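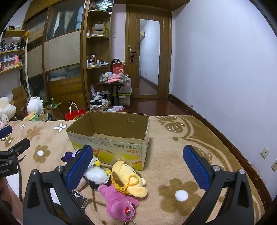 Lasau Collectibles, Packing and Returns Team

4.2 Boxing small plush toys

Use this section for bag charms, keyring toys and other small plush. Large floor plush goes in a bag, see 4.5.

Before you start
Lay everything out on a bed or a clean table. A bedspread keeps the toys off the floor. Use an open box with plain corrugated walls. Printing on the outside does not matter.

1. Check each toy for loose threads and brush off any lint.
2. Close all keyrings and plastic clips.
3. Match each barcode card to its toy. Put the card in a small paper sleeve.
4. Fold the inner divider flat against one wall of the box, or take it out.
5. Put in the toys with metal parts first, metal facing down.
6. Add the softer toys on top. Lay long ears flat along the body.
7. Place the sleeves along the side and cover the box with tissue.

Note: Pompoms flatten under weight. Keep these toys in the top layer.

Caution: Do not pack plush in a box that has glass bottles in it.

Caution: Do not let a metal ring rest against light-colored fabric. It can leave a mark during storage.

Label the box "Vastcombe shelf" and go to 4.3.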